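**From Gemma's sewing table**
2025-07-06

Hello again, my dears, and I hope you are all keeping cool. My sewing room faces west, so by the middle of the afternoon I'm ironing with a fan pointed at my ankles and a wet washcloth around my neck, and I have been getting most of my piecing done before breakfast. I promised back in the spring that I would write something longer on black and white quilts, and several of you have been kind enough to remind me (Kirsten, I got both of your emails!), so get yourself a glass of iced tea and settle in.

What set me off was Yee-man Shek's checkerboard quilt, which most of you saw draped over the long table at our last show-and-tell on Imrie Street. If you missed it, I'm sorry, because a description won't do it justice. There are 3437 pieces in it. She kept a tally in pencil on the back of her pattern, and she let me look through the whole thing, crossings-out and all. It's a plain checkerboard in black and white, except that she let a handful of bright patches wander in wherever she felt like it, and from across the hall your eye goes straight to them and then hops from one to the next.

Now, I have been sewing a good long while, and I had always been a little afraid of black and white. I made one baby quilt in it years ago and it came out looking like a kitchen floor. So I asked Yee-man if she would walk me through how she chose her colors, and she was very patient with me, and I have been trying her way on a small wall hanging ever since.

Her first piece of advice was to pick the brights before you cut a single dark square. I had been doing it the other way around, sewing up yards of checks and then going to my scrap drawer to see what I had. She lays a big piece of checked fabric out on the floor, drops her colored scraps on it, and goes and stands in the doorway. Anything that makes her squint comes off. Anything she forgets is there comes off too! I tried this with a lavender I have loved for years and, oh, it just faded away to nothing on all that contrast. A good strong orange held its own from the far end of the hallway.

The other thing she does is leave the brights lonely. My instinct is always to fill things in, to put a yellow next to the blue so it has company, and before I know it I've got a regular scrap quilt with some black in it. Yee-man leaves wide stretches of plain check between one color and the next, and when she does let two of them touch, she makes sure they are both strong ones. Blue right against red is her favorite. She says green wants to go around the outside of things, and I don't know if that's a rule anywhere but in her own house, but I tried a thin green border around a blue and red block and I liked it so much I made another.
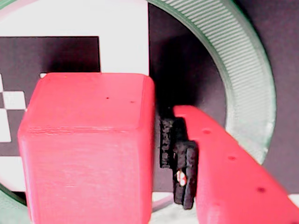
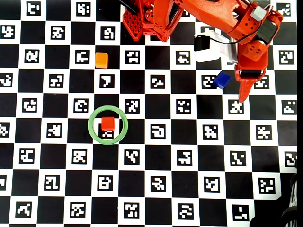
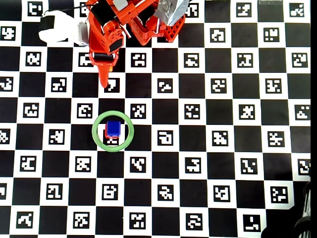

*Pinkish-red up close in the first, small bright cubes on black and white in the second, and in the third a blue cube on a red block with a green ring around them.*

A word on washing, while I'm on the subject of strong colors. Please, please wash your reds and your blacks before you sew them next to anything white. I know some of you don't prewash and we have agreed to stay friends about it, but this is the one time I will nag. Pao-chu Chiu had a beautiful table runner go pink on her last winter after one trip through the machine, and she'd put the better part of a month into it. She ran it through twice more with color catchers and got a lot of the pink out, but you can still find it if you know which corner to look in. I do mine in the bathtub with a squirt of dish soap, and I keep rinsing until the water runs clear, and then I hang everything over the shower rod and hope nobody needs a shower.

Pressing matters more than usual, too. With a dark square next to a white one, press the seam toward the dark, every time, so you don't get a gray shadow showing through. That sounds simple until you get to the rows and find that half your seams want to go the wrong way. If your squares alternate properly, though, the seams will nest together row against row, and the corners come out nice and sharp. I used to skip pinning at the corners. I don't skip it anymore — a crooked corner in a soft floral will hide, and in black and white you can see it from the street.

Yung-ching Au asked me what to use on the back. Yee-man backed hers in plain black, which looks very handsome but shows every bit of lint and every cat hair in the county. I'm going with a gray check I found at Comell, in the clearance bin by the door, and there were two bolts of it left when I was in there. It's a good firm cotton. For a wall hanging the size of mine you'd want 2 yards, with enough left over for the binding if you're careful cutting it.

For the quilting itself I've gone with straight lines on the diagonal, in a pale gray thread. I did a practice piece with white and another with black, and each one looked fine on its own color and dreadful on the other. The gray sort of sinks into both. Kirsten Zacharias is doing hers by hand in bright red, big loose stitches, and she brought a corner of it over last week to show me. I was jealous all evening.

If you'd like to try one of these yourself, Yee-man has written up her layout and is calling it Udunel, after the lake where her family used to rent a cabin. It finishes at 70 inches square. She's made copies, and there's a stack in the blue folder on the library shelf at the hall. Please take one and leave the master in the folder, since it's the only clean copy she has!

We'll be at the Storkham room again for July sewing, with the good lights this time. Bring your scraps, even the loud ones you've been hiding, and we'll throw them all down on a piece of check and stand in the doorway together. I'll bring the lemon bars.

With love and a full bobbin,
Gemma Cirillo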